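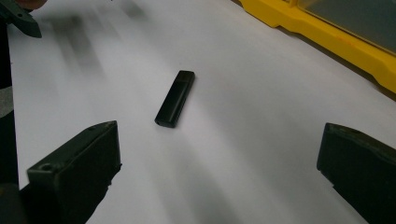 gripper build, garage bench, night 12 or so of this. thread bc I'll forget it all otherwise

2/ two fingers, black, hand held for now. arm comes later, the arm is a May problem. fingers are the Nusska pattern off the Lullier files, scaled up a bit bc my servo is fat

3/ first set snapped at the screw hole. reprinted with thicker walls, 8 hours on the printer, fine so far

4/ target for this week is small flat stuff on a flat surface. USB stick size. sounds easy. it is not!! the tips want to ride up over the edge and shove it away

5/ tried slower closing. better. tried much slower – stalls before it gets there and the driver board whines at me

6/ white backgruond helps the detection heaps, but shadows from the fingers don't. they land right in the gap where the object's meant to be

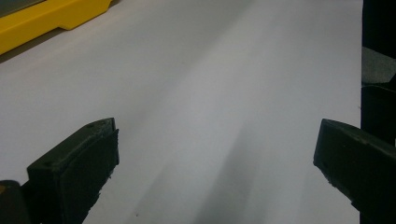 7/ so now the threshold is stuck on 778 and I'm moving the lamp instead of touching code. cheaper

8/ ordered softer pads from Kołodziej, the current rubber's ok on boxes, rubbish on anything thin. postage cost more than the pads, cheers

9/ someone at the Takosow shed asked how many cycles the servo's good for. no clue. log says more than 2,000 open/close since I put the counter in and the gears still sound the same colour of awful

10/ wiring is a disgrace btw, no I won't be posting it

11/ next: chamfer the tips, try a lower approach angle, then maybe coins. coins scare me

12/ will put the finger files up once I fix teh hole spacing. if anyone's picked up thin things without suction pls yell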